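The arm on the white table, month two

I said I'd post again when the gripper was on and the cables were in, so I'm posting.

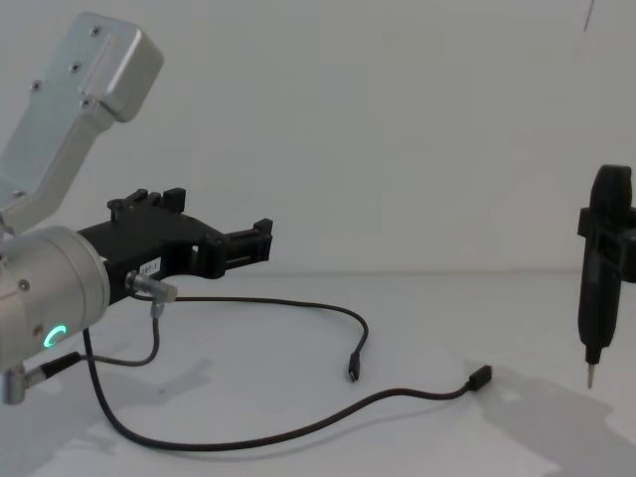
A reader signing as Rovincombe wrote in after the last entry to say that I was being too hard on the whole idea, that a home arm pays for itself as soon as you stop expecting it to think, and that I should just give it one dull job and let it get on with it. Fair enough. The dull job is screws. I've given it screws, or I'm trying to, and I still don't see where the paying for itself comes in.

Some sums. The arm was 1,070 used, from a seller on the Vadlow board who had bought it for a project and never started the project (this should have told me something). The gripper was another 227. I have 500 little enclosures to close up for a friend's order, and each one takes a short screw at every corner. By hand I can do a box in well under two minutes with the radio on. You can work out for yourself how many evenings that is, and then compare it with the two months I've spent so far not closing any boxes.

The plan is simple to say. The screwdriver stays put in its bracket, bit down, and the arm brings the box to it. Everyone I've described this to assumes I'd do it the other way, with the driver on the arm, and I did think about it. But the driver is heavy for its size and it twists when the clutch lets go, and I don't trust a secondhand wrist to take that all day. So the box moves. That means the gripper has to hold the box against the twist, which may be the same problem wearing a different hat. We'll see.

Cables are what I've been fighting this month. The gripper uses USB-C for everything and the leads that came with it are long, thin and springy. I've got two plugs lying on the table and no settled idea of how they should get back to the computer. If I run them along the arm they pull at the elbow. If I let them hang they sweep the table, and anything light on the table goes with them. The Custent manual has a drawing of the cable path that shows one lead, neatly clipped, going off the page. Very nice for whoever has one lead.

I tried Velcro straps first. They hold fine until the wrist turns over, then the loop tightens and the plug works its way out. Spiral wrap was stiffer than I wanted. Next up is a longer loop at the wrist with a single tie farther back, which was suggested in the Lương build notes, and those notes are the only ones I've found that admit to a connector coming loose in the middle of a run. I believe people more when they tell me what broke.

What does work: the status ring comes up green, the fingers open and close when told, and the arm goes back to the same spot well enough that I've quit checking it with a ruler. I'm not counting that as success. A green light means the wrist is happy with itself. It has no opinion on whether a screw went in straight.

I'm also suspicious of every video I've watched of a setup like mine. They start with the part already in the fingers. Somebody put it there. If I have to load each box by hand, line it up, and then stand by in case it jams, I've built a very slow assistant that needs an assistant. Feeding the boxes is the real work, and I haven't touched it yet — partly out of dread.

So the deal I've made with myself is this. By December it does 8 boxes in a row with me sitting on the other side of the room, or I take the driver out of the bracket and finish the order by hand. I've already cleared space on the shelf for the arm, which my household finds funny.

Next entry will be about the cable tie, if it holds. If anyone has run two USB-C leads past a turning wrist and had them survive a month of use, please tell me what you did, and please say how long it ran before you wrote it up.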